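How to ask a company for a copy of your personal data

Any business that holds information about you has to give you a copy if you ask. You don't need a solicitor or a special form. These steps use a made-to-order flower shop, Istby, as the company, but the method is the same for a bank or a gym.

Step 1. Find the right address
Scroll to the foot of the company's website and open the privacy policy. Look for a heading such as "Contact us" or "Your rights". Istby's orders are handled by a parent firm, Fleltby, and the request goes to Fleltby. Note the email address and the registered office.

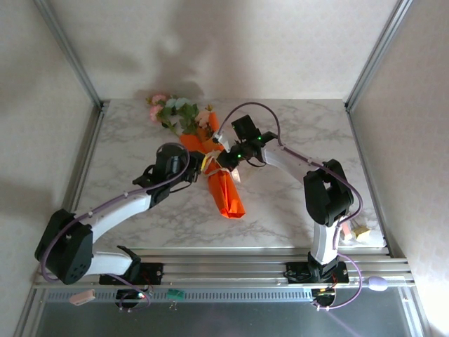 Ermira Vasić writes that her first request went to the general enquiries inbox and was passed between departments before anyone logged it, so she would use the privacy address from the start.

Step 2. Write the request
Keep it short. Give your full name, the email address on your account and any order number. Then say what you want:

I am making a subject access request. Please send me a copy of the personal data you hold about me, including order 622 and any notes or emails linked to it.

If you only want part of it, say so. A narrow request is usually answered sooner.

Step 3. Prove who you are
The company may ask for identification. Send only what is needed and cover anything that isn't, such as a passport number. Don't send a bank card.

Step 4. Keep a record
Save the sent email and write down the date. The company normally has one month to reply. It can take up to 2 further months if the request is complex, but it must tell you within the first.

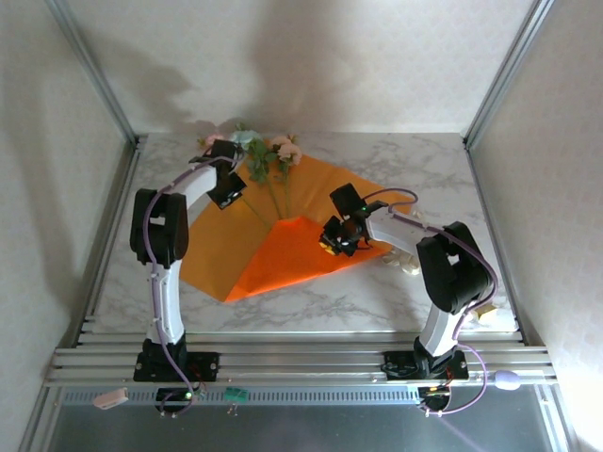
One reader adds that the reply can be very long (hers was a single file of 2000 lines) and suggests searching it for your surname and postcode first.

Step 5. If you hear nothing
Send one reminder quoting your original email. After that, complain to the data protection regulator and attach both messages.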